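Zikadau Key Tags: README

Last edited Sun 24 January by Maritza Ospina

Contents

What this covers
Fields
How tags are sorted
Known problems
Table and baskets
Using the list
Contact

What this covers

Zikadau is a list of printed key tags and the colored loops they hang on. It started as a spreadsheet Bayu Hidayat kept for the key desk at Clellholm, where tags came back in mixed handfuls and had to be matched to their loops again before they could go out. The list now has over 1000 entries. Each entry is one tag, with or without a loop.

The list covers tags only. Keys, padlocks and lanyards are in a separate file called Trulinau, which has its own README and is updated by Bayu every April.

Fields

tag_id: the number we assign. It is not printed on the tag.
tag_color: base color of the tag, one word.
print_colors: colors of the printed graphics, main color first, separated by a slash.
shape: rectangle, round or other.
loop_color: color of the loop, or "none".
loop_state: attached, separate or missing.
batch: the delivery the tag came in. Older tags say "Sembiring", after the print shop that made them.
notes: free text. Keep it short.

Empty fields are left blank. Please do not type "n/a" or a dash, as the sort treats both as real values.

How tags are sorted

Tip the handful out onto the wood and spread it enough to see what is joined to what. Do not pull anything apart at this stage. A loop that is lying by itself is entered as separate, even if it is obvious which tag it goes with. We changed this in version 2. Before that, loose loops were entered under the nearest tag and there were a lot of wrong pairs.

Next, enter the tags. Tags of the same color and print get their own lines, one per tag. Turn overlapping tags so the whole face shows before you fill in print_colors.

Loops come last. Color names are limited to red, orange, yellow, green, blue, purple, black, white and clear. If a loop could be red or orange, hold it next to one of each and pick the closer one. Purple covers everything from lilac to dark violet.

When the handful is done, put it in a basket and start the next one. Mixed handfuls stay together until somebody has checked the entries against the items.

Known problems

Lines entered under version 1 have no loop_state. We filled in what we could, but the rest are blank and will stay that way.

Some Sembiring tags were entered twice, once by each of us. Bayu has been removing the duplicates by hand. If you find a pair, keep the lower tag_id and write the other number in notes.

The yellow tags with orange and red print are hard to tell apart in the list. They share the same values in almost every field, so search by batch first.

Table and baskets

Sorting is done on the butcher-block table. The marks in the wood don't come out with soap, so leave them. Baskets go on the raised stand at the rear of the table and stay in a row. Please don't stack them, and don't use them for pens.

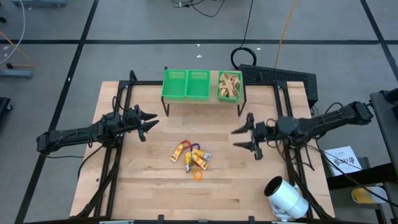
Yellow tags with red, purple and orange loops. Green baskets on the stand behind.

Using the list

The file is plain comma-separated text, one header row, no quotes except in notes. It opens in any spreadsheet program. Sort by tag_id to get the original order back.

Current version is 3. Older versions are kept in the folder named "old" and should not be edited.

You can copy the field layout for your own tags. If you do, change the prefix on tag_id so the two lists can be merged later without clashes.

Contact

Corrections and missing entries: Maritza Ospina
Anything to do with Trulinau: Bayu Hidayat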